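Two-arm cell "Lurby", drawer task: pre-run checklist
Checked by: Dinesh Wickramasinghe
Date: Nov 10, 2025
Controller: Sarnura, build 34

1. Load the kitchen file and confirm both arms answer. OK. The left one took two goes.
2. Home position, both arms. OK.
3. Joint limits match the sheet on the wall. Joint 7 did not. Corrected, and the sheet too, which was last right in January.
4. Grippers open and close fully, 8 cycles each. OK, if you like the noise.
5. Head view level before the run starts. See Arnulfo's comment.
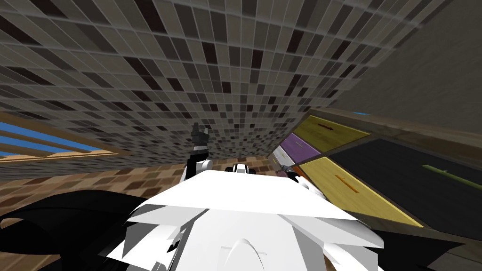 6. Drawer fronts load in the right colours. OK. Whoever chose them is still at large.
7. Gripper speed near the cabinet capped at the slow setting. It was at 500, a value I can only call ambitious. Reset.
8. Stop command halts both arms together. OK, tried twice.
9. Log folder has space. Barely. Please delete your own rubbish.

Comments
Arnulfo Inga: On item 5, check the base tilt first and the head second. Doing it the other way round cost me an afternoon on Taipe.
Dinesh: Noted. Item 5 stays open until the tilt value is written down somewhere other than Arnulfo's hand.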